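How do I stick with a morning journal?
Viorica Toma
I start every November, full of hope, and quit within a week. Any tricks?

Sebastian Husar
Yes! Go tiny - one line a day, before you touch your phone. I did 100 days that way and I'm still so excited to open the thing! 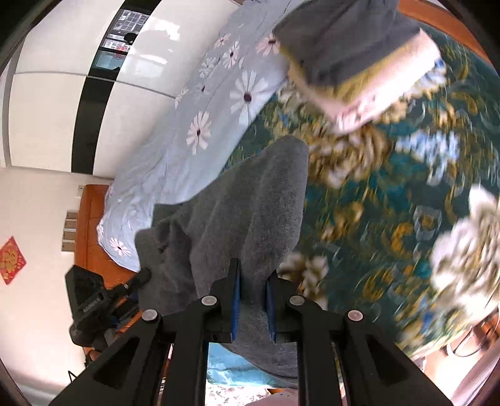 Skip a day? Just write the next one. Don't go back and fill in gaps.

Costel Bogdan
Set a timer for 20 minutes. Works for me.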